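6 Apr 2024

Abrasive cord trial, Ridwood bench

Carried on with the wear test on the Plorkovach thread. Two spools left from the first batch, both stored in the drawer since the last entry. Same rig as before: thread over a steel pin, 90 degree wrap, fixed dead weight, counter on the crank. Pin wiped with alcohol between runs.

Spool A, waxed. Six runs. First run parted early at the knot, so it is not counted. The other five all went past 2,000 cycles with fuzzing on the pin side only. Best was over 4,000, stopped by hand because I needed the bench.

Spool B, unwaxed. Fuzzing starts much sooner and the plies open up before the break. Breaks are ragged and always at the pin. No knot failures after I changed to a bowline with a stopper.

Wax pickup on the pin is a problem. By the end of a long run there is a visible film, and I suspect the later cycles are running on wax more than on steel. Sotiris Karagiannis suggested a clean pin every 2,000 cycles — slow, but I can't think of a better way to keep the runs comparable.

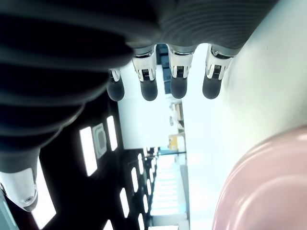 Drummond samples

Bag arrived opened at one corner. Contents match the slip. Labels are pencil on masking tape and two have rubbed off, so those go in the unknown tray until I hear back. Twist looks tighter than the Plorkovach thread by eye. Have not measured it yet.

Weighed the rest and wrote the figures on the bags. The scale drifted during the first few, so I let it settle and did them over. Old figures are crossed out, still readable.

To do

Turn 6 new pins from the same bar, same finish.
Ask Irance if they still sell the harder wax. The current block crumbles when cold.
Repeat spool A with pin changes. Do not mix with the runs above.
Humidity — still not logging it. Put the dial gauge back on the shelf by the rig.
Drummond thread goes on the rig in May, after the pins are done.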